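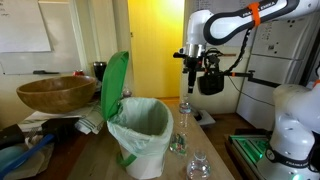

The caddy bench, with the gripper over one of the bottles and the lid up ready.

Potis Bench Care Set for small arms, bought from Kuzmenko for £112. Four stars, and I'll get to where the fifth one went.

I look after a cell that most people would call a kitchen table with robots round it. It's a wooden worktop, a food caddy with a green bag in it, some bottles, a big wooden bowl, and arms mounted so that they can reach across. The job is tidying, so things get picked up off the table and put in the bin, or put somewhere else, and then it all gets set out again. And again! My part in this is the dull bit - keeping the thing square, tight and clean enough that when a pick goes wrong we can blame the software with a clear conscience.

Up to March I did that with a drawer of odds and ends. A hex key from a flat-pack wardrobe, a roll of insulating tape, and a wooden ruler that had lost its first few millimetres. Then Despina Nistor, who runs the bench next to mine, got fed up with lending me her torque driver and sent me the link to this set. I moaned about the price for a week and then bought it.

What you get is a zip case with a small torque driver and a row of bits, a pack of hook-and-loop cable wraps in two widths, a tube of cleaning swabs, a sheet of stick-on table markers, a paint pen for witness marks, a short steel rule with a proper zero end, a feeler gauge and a pad of check sheets. No batteries in anything, hooray. The case weighs 500 g with everything in it, which I only know because I put it on the post room scales.

The driver is the reason to buy it. It clicks over cleanly, it fits in my hand, and it's short enough to get at the screws round a wrist without having to jog the arm into some ridiculous pose first. I do the wrist flange first, then the gripper, then whatever is bolted on the side. Anything hanging off the side wants looking at more often than you'd think, in my experience, as a bar sticking out has plenty of leverage on its little screws and every quick stop gives them a tug. I put a dot of paint pen across each screw head and on to the part beside it, and after that the daily check is just looking. If the line's broken, out comes the driver. Takes me less time than boiling a kettle.

The paint pen itself is only all right. Mine blobbed for the first few goes and I got a fair bit on my sleeve (still there, thanks). Store it nib down and shake it like you mean it.

The cable wraps are lovely. Soft on the back, no sharp ends, and you can undo them with one hand while the other one is holding up the cable. I'd been using zip ties, and I'm a reformed woman. The trick with a cable on a moving arm is leaving a loop big enough for the wrist to turn all the way and back, and you never get that right first time, so being able to undo it and shift it along a bit is worth a lot. What I do is put the arm in the most awkward pose it'll ever need, set the loop there, and then run it slowly to the opposite end with my hand near the stop button. If the cable goes tight at any point, start over. If it droops enough to catch on the rim of the bin, also start over!
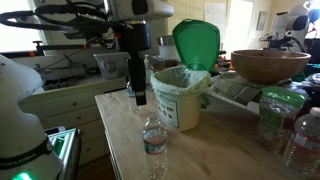
Fingers down over the worktop, with the caddy and bowl further back.

The table markers are where I've gone a bit mad. They're small matt stickers, and the idea is that you put them under things so that the things go back in the same place every time. I've only used mine in tucked-away spots, under the bin mainly, as our lot don't want extra dots turning up where they can be seen. Matt is the right choice by the way. I tried a shiny office label once and it flared under the lights. They peel off wood without taking the finish with them, though I'd do a test patch if your bench is oiled.

If you're setting up something similar, the order that works for me is bin first, bowl second, bottles last. The caddy has to go down with the lid fully back, and the bag has to be folded over the rim all the way round and pulled down outside. A bag that's been dropped in any old how will ride up, and then the fingers meet a flap of green plastic on the way in. I press mine down into the corners with a fist. The cloth goes under the bowl, and after that I stand at the end of the table and have a look along it before I let anyone run anything.

Now the grumbles. The swabs are too fluffy. They're fine on flat metal but on the finger pads they leave little hairs behind, so you clean the pad and then have to clean the pad again. I've gone back to a lint-free cloth and a drop of alcohol, fingers wiped before the first run and after lunch. Bottles aren't bad, but anything from a food bag leaves a dust on the fingers that you don't see until something smooth slides.

The check sheets are designed for a much bigger machine than mine. There's a section for guarding interlocks and one for conveyor tension, and about half of every page gets a line through it. Despina redrew it on one side of paper and we use hers now. It just has screws, cable, fingers, camera mounts, bin, stop button, initials. If Potis want to nick that they're welcome.

And the case. The zip pull came off in the first fortnight! I've got a paper clip on it. For this money I did expect a zip.

Would I say it's for everybody? If you've got one arm that sits still most of the week, no, buy a decent torque driver by itself and some wraps from the hardware shop. If you've got more than one arm round the same table and people leaning over it all day, then having everything in one place is what makes you do the checks. I used to skip the cable look on busy mornings and now I don't.
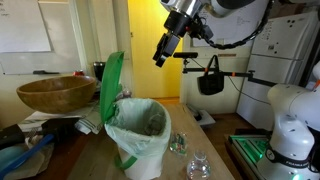 KARNGATE, 23 August 2021

Popping back to update this, as a couple of people on the Kuzmenko page asked how it's held up. We've done 723 resets of the table since I got the set (Despina keeps the tally, I'd have lost count by the second day) and the driver still clicks where it should. I had it checked against the one in the Candach workshop and there was nothing in it worth writing down.

The wraps are going a bit furry at the hook end, the narrow ones more than the wide. They still hold. I've replaced two, both on the same bit of cable near the elbow where it gets the most bending, and I've moved that loop up by a hand's width to see if the next pair last longer.

I've added a dustpan and brush to my routine, which doesn't come in the set and really ought to. Crumbs and grains get under the bin and it ends up sitting at a tilt, only a hair, but enough to show on the feeler gauge. So it's lift, sweep, bin back on its marker, check the rim with the rule. Keep the brush somewhere you can grab it.

Refills for the markers are sold separately and they were out of stock twice when I looked. Order a spare sheet when you buy the set. The paper clip is still on the zip.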